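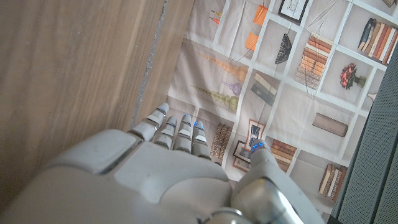 Figure 2. Robotic hand with blue fingertip lights

Adding a book series to your Nolto shelf

Follow these steps to set up a series with its own reading order, character list and spoiler settings. The sample entries come from the Nudthorpe novels.

1. Open Nolto and tap Shelf, then New Series.

2. Type the series name. If a match appears, select it and go to step 4.

3. For a series with no match, enter each title by hand. A series can hold up to 50 titles, including short stories and tie-ins.

4. Choose a reading order: Publication, Story Time or Custom. In Custom, press and hold a title to drag it.

Note: Prequels are placed last in Publication order and first in Story Time order. Changing the order later does not erase your progress.

5. Tap Characters and turn on Import from Cosum. Names, family ties and first appearances load in the background. A long series can take up to 10 minutes – you can keep using the app.

6. Set the spoiler limit. Enter the last chapter you have finished, for example 103 if your edition numbers its chapters straight through. Character notes from later chapters stay hidden.

Caution: The spoiler limit does not cover cover art or book descriptions. To hide these, go to Settings, Display, and turn off Show Previews.

7. Tap Save.

Reading reminders

Reminders are off by default. To set one, open the series, tap the bell and pick a time. To move your reading hour for part of the year, such as late evenings during Ramadan, tap Add Period and enter the start and end dates. The usual time comes back when the period ends.

If a title is missing

Check that Hide Tie-ins is off. If the title still does not show, pull down on the series page to refresh. Titles you typed yourself are never removed by a refresh – delete duplicates by swiping left.

For shared shelves, see the next section.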